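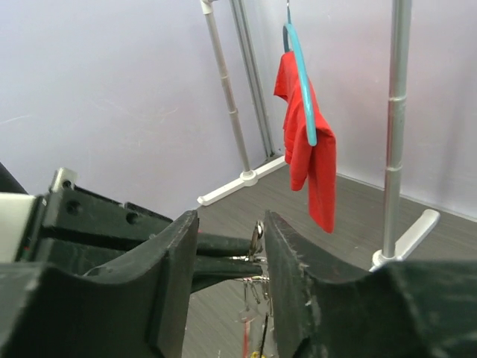 I have lived without a wardrobe since October and I'm ready to report that I don't miss it one bit. The old one came with the flat, weighed as much as a small car and ate half the bedroom, and getting it down the stairs took me, my brother-in-law and language I won't repeat. What I've got now is a freestanding rack in the corner, silvery-grey metal tubing on white plastic feet, and the whole room feels like someone opened a window. The walls could do with some love (there are scuffs I'd somehow never noticed, and that pale lavender-white shows every one of them) but I'll get to it in the new year.

So, the rack. It came from Ellico, the big one out past Bremstead, where I'd gone for a lampshade. I did not get a lampshade. I did stand in the aisle for ages trying to work out whether 900 mm of hanging space was a lot or a little, because I am a person who owns a tape measure and never has it on me. It's a little, as it happens. It's fine for shirts and work pants and the good coat, and then you get to the winter stuff and things become a bit of a squeeze. They do a wider one and I walked straight past it.

Assembly took most of an evening. The instructions are one sheet of drawings, no words at all, and the fellow in the drawings is smiling the whole way through. I put the feet on backwards the first time. I put them on backwards the second time as well, having convinced myself that the first way must have been right after all, and then I had a cup of tea and a biscuit and did it properly. If you buy one, lay the poles out on the floor in order of length before you do anything else. Some of them look identical and are not!

The other thing I'd say is push the joints together a lot harder than feels polite. I was being gentle with mine and it had a definite lean for the first week. Lok-yiu Kwan from downstairs came up to return a casserole dish, gave the top bar a wobble and then more or less sat on it, and there was this almighty click and it's stood straight ever since. Thank you, Lok-yiu. The dish was very clean too.

Now that the clothes are all out where I can see them I've had to face up to how many of them I don't wear. Two bags have gone to the op shop so far. I kept the green cardigan. I kept the trousers that need a new zip, and yes, I said that in winter too. Out went a Ceveo windcheater I've had since 2000 and wore, I think, to exactly one barbecue, where it rained, and it turned out to be less of a windcheater than a sponge with sleeves. I felt a pang and then I didn't.

Small things are still a problem. The wardrobe had a drawer at the bottom where everything tiny went to live, all the hooks and clips and spare buttons and my sewing scissors, and the rack obviously has no such thing. At the moment they're in a Wiegand biscuit tin on the windowsill and every time I want a safety pin I have to tip the lot out on the bed. I've been looking at those canvas hanging pockets - the sort people use for shoes - but I'm not sure I want to give up any of the rail for it. Tin-yau Hsu at work swears by magnetic strips on the wall for anything metal. I like that idea a lot, and I'd like it even more if I trusted my drilling. Has anyone done it in a rental? Do the sticky ones hold?

Dust is the other question people keep asking me about. Yes, you get some. I put an old pillowcase over the shoulders of the coat, with a hole snipped in the end for the hanger, and the rest gets worn often enough not to matter. Sweeping is a dream compared to before. The floor is grey laminate and I can run the broom right into the corner, where I can report there had been a ping-pong ball, a fair bit of fluff and 2 dollars in coins.

Next job is the shoes, which are currently in a heap by the door, and after that the lampshade. I'm going back to Ellico for it, with the tape measure this time.

Posted 2001-11-12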